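Workshop Tips: Which Chores Can You Hand to a Small Arm Yet?

Filed under: bench work, sorting, cleanup

Readers keep asking whether a desktop arm is worth the bench space for household and small-shop chores. My answer changes by task. Picking up small, light, flat-bottomed pieces from an open surface is practical. Folding, scrubbing and anything involving a wet sponge are not. Moving small pieces in and out of a container falls between the two, and most of the useful setup advice applies there.
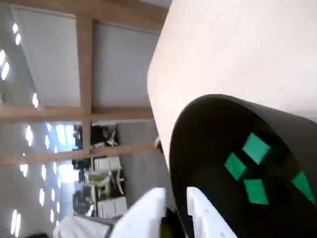
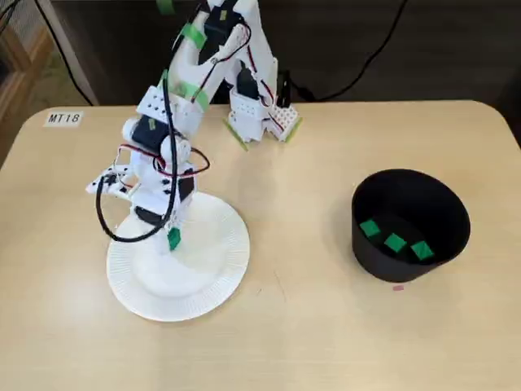

Container choice affects the result more than arm speed does. Start with a wide opening. A flared rim, like the one on the black pot on the table, leaves the fingers some clearance on the way in. Color matters too: bright green squares against a black interior are easy for a camera to separate, while gray washers in a gray tin are not. If your parts are dark, line the container with pale paper.

Settings I use at home:

Keep the load light. My limit is 55 grams per piece.

Leave a gap between pieces of at least 2 finger widths, measured on the gripper. Pieces that touch get picked up in pairs or pushed against the wall.

Fix the base before anything else. A clamp is better than tape, and a screwed plate is better than a clamp.

Tie the cable back so that it cannot drag across the work at full reach.

Stop after 5 missed grabs in a row and check the finger screws.

Heriberto Cuautle, who wrote the bench log template on our downloads page, ran a Plindo arm on button sorting through February. His log shows 2,088 picks. The misses were mostly at the container wall, where one finger has no room to close. He now uses a shallow Skultum tray with sloped sides.

Sarahí Cárdenas tried the same arm on silverware and gave up on forks. Teaspoons were acceptable if laid out singly, but laying them out singly takes longer than putting them in the drawer.

For now, I would give an arm dry, repetitive sorting and keep the dishes, laundry and floor for myself.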